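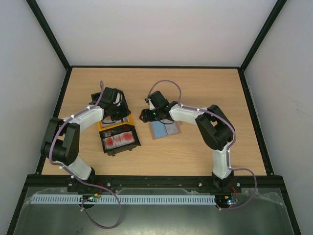 # Card holders and small trays: data card

Part of the Drivcombe household handling set. Maintained by Kiran Malhotra.

Print this page | E-mail this page

## What the set covers

The set is about small things people keep in drawers, bags and coat pockets: card holders, cards and trays. Sessions were recorded in August on one table at the Vodimstead room. Each session has its own folder and a short notes file.

There are 1,469 clips in this release. Of these, 171 have a card holder as the main object. The rest are split between trays, lids and loose cards, and the split is given in `objects.csv`.

## Folder layout

- `clips/` – one folder per session, named by session number
- `notes/` – plain text, one file per session
- `objects.csv` – every object, with its colour, type and the sessions it appears in
- `labels.csv` – one row per clip
- `CHANGES.txt` – what was altered between releases

## Objects

Colours in `objects.csv` are ordinary colour words. The yellow and black tray is listed as `tray_yb`. Card holders are listed by outer colour, so the pink one is `holder_pink`, whatever it has in its sleeves at the time.

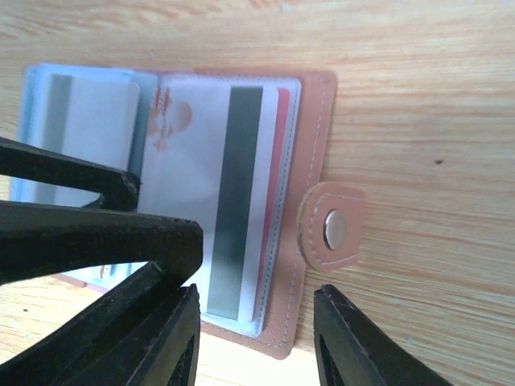 *`holder_pink`, open, with cards in the clear sleeves and the snap tab to the right.*

For card holders the labels record:

- `open_state`: open, closed or part open
- `snap`: fastened, unfastened or not in view
- `card_side`: front, back or unclear, one value for each sleeve that can be seen
- `stacked`: yes if a second card shows behind the first

A card with its magnetic stripe showing is marked `back`, even where some of the printing shows through. Where only a strip of the rear card is visible, `stacked` is still yes, but leave `card_side` for that card as unclear. Clear sleeves pick up a good deal of shine and a few labels were changed on the second pass for that reason. The old values are kept in the `first_pass` column.

## Known problems

- Sessions in folder 7 use the older spelling `cardholder` in the notes. The labels file is correct.
- Pink and salmon were used for the same item in release 1. Both are now `pink`.
- The snap is often hidden when the holder is face down. These clips say `not in view` – please don't read that as unfastened.
- Tray contents are only labelled where they can be made out. Blank means unlabelled and should not be taken as empty.

## Related sets

Ruvis covers kitchen drawers and cutlery. Wolde covers folded cloth. Both use the same column names for `session` and `clip`, so the tables can be joined, but object names are not shared between them.

## Changes in release 2

Tray names shortened. `stacked` column added. Duplicate rows removed from `labels.csv`.

Corrections go to Kiran Malhotra, with the session number and the clip name in the subject line.

We use cookies to remember your settings on this site. Accept | Manage cookies

Contact | © Drivcombe | Back to top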